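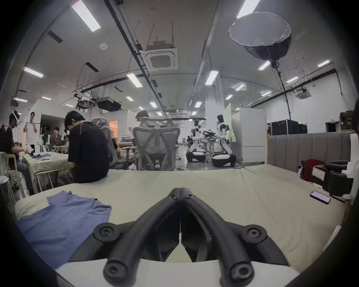
Wandholm Drama Box, Season One and Two

Price: 2,000 for the full box, 1,000 for one season alone
Discs: 17
Audio: original Portuguese
Subtitles: English, Spanish
Sold by: Odano

Wandholm is the family drama with Solange Prado as the widow Irene and Genivaldo Aguiar as her brother-in-law, who comes back to the town after many years and wants his part of the hotel. Many customers asked us for the complete story in one box, and now we have it in the shop.

The box has all episodes in the long version, the same as in the first showing. In the later repeats some dinner scenes were made shorter, and the letter in the hotel kitchen was missing completely. Here you get them back. The picture was cleaned by the Isaksson studio. The first episodes are still a little soft in the dark scenes, and we prefer to tell you this before you buy.

Extras on the last 2 discs:
Talk with Solange Prado about the role of Irene, filmed in the evening after the last day of work
Genivaldo Aguiar reads his first letter to the director
Songs from the series, without voices
Trailer for Skirnadon, the next series from the same writers

Please note that the subtitles for the extras are only in English. The songs have no subtitles.

The discs come in a hard paper box with a booklet. The booklet has the list of episodes and a family tree. Please do not open the family tree before you finish season one, it shows who is the father of Marta.

Delivery: we send the box in over 17 countries. Orders made before noon leave our store the same day. The next delivery from the factory comes in October, so if the button says "Waiting list", you can leave your e-mail and we will write to you.

Returns: we take back the box if the plastic is still closed. If one disc has a fault, send us only this disc and we will change it.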